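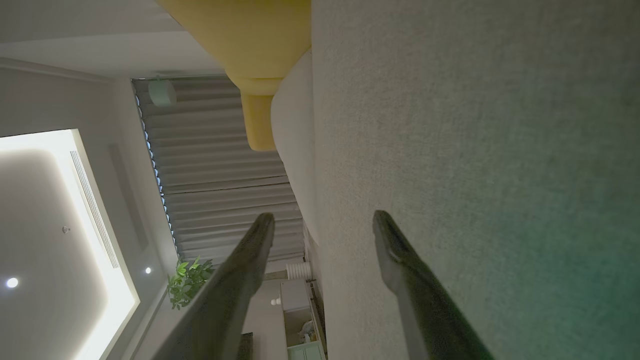
Where should we put clothes left behind in the lounge?

Fold them and put them in the lost property box by the lounge door, with a slip saying what day they were found. Please don't leave them on the sofa arms or take them back to the changing rooms.

The lounge at Raldale has become the place where most kit gets sorted after matches, and we are happy for that to carry on. The big grey sofa is a good size for laying out shirts and shorts before they are folded. We do ask that everything is cleared by the end of the evening so that the next group can sit down.

A few points on how to do it.

Empty the bag onto the sofa and pair the shirts with the shorts by number first. Folding comes second. If you fold as you go, you end up opening half of it again to find the number.

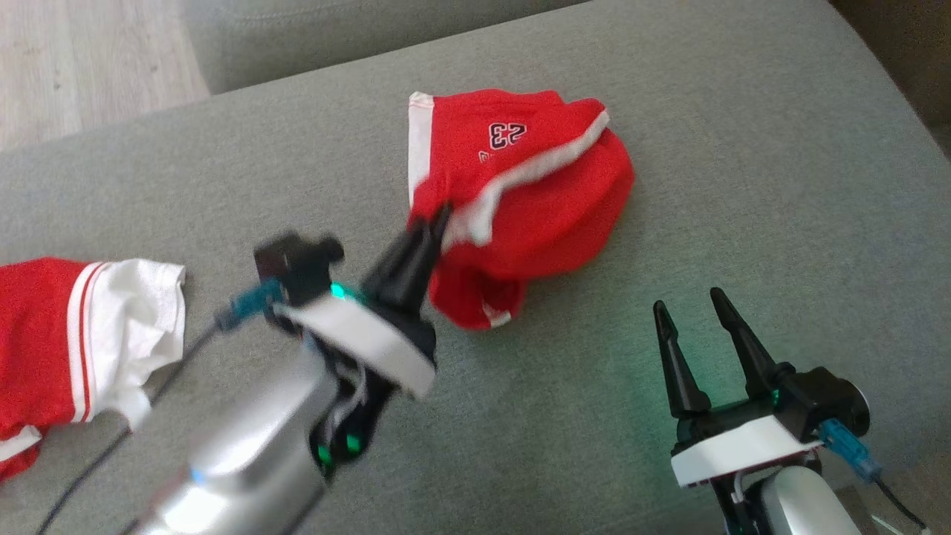
Shorts are the slow part. The number is on the front of one leg, so fold them in half lengthways with that leg on top, then once across. A 23 should still read as a 23 when it is in the pile. Shirts go underneath, sleeves in, and the matching shorts sit on top.

The red kit needs a little care in the wash. Turn it inside out, use a cool programme and keep it away from anything white for the first few washes. The white trim can pick up colour if the kit is left damp in a bag overnight. Hang it up if you can't wash it the same day.

Yellow cushions belong on the sofa. Several have been found on the floor lately and one went home in a kit bag by mistake. It has been returned.

The sofa covers will be cleaned in July by Manalo, and the lounge will be closed for one morning while this is done. The date will go on the noticeboard. The cost is £824, paid from the room hire fund, which stood at £2,140 before the booking was made.

Anything still in the lost property box when the lounge closes for cleaning will go to the charity shop.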